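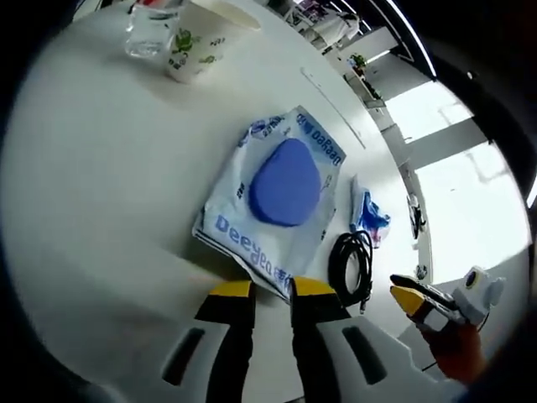

A Deegao packet and a coiled cable on the white table, with the cups still out.

Shared table: please clear as you go

The white table by the workstations has been filling up again, mostly with small things that arrive in plastic and stay there. Loubna Tazi and Reda Shehata will be sorting it through December, and they have asked for a bit of help from everyone who uses it.

Cleaning items in their packets (pads, sponges, cloths) should stay sealed until they are needed. When you open one, put the wrapper in the bin straight away. Odd scraps of plastic get stuck under other things and are easy to miss.

Cables should be coiled before you put them down, with the plug end left free so the next person can find it. If you know what a cable belongs to, add a label. Unlabelled ones go to Jelle Van Dijk in room 123, who will keep them until the end of the month.
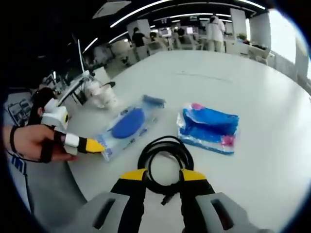 Sponge and cloth in their clear packets, next to a coiled cable.

Drinks are still allowed, but please take your cup with you when you leave. Paper and plastic cups go in separate bins by the door.

New cloths and sponges come from Tundach with the monthly order. Iman Ramadan places it and needs requests by noon on the day the list goes round. The last order came with 2 boxes of cloths, so there is no need to ask for more of those at present.

Anything left on the table without a name at 6 pm will be moved to the shelf.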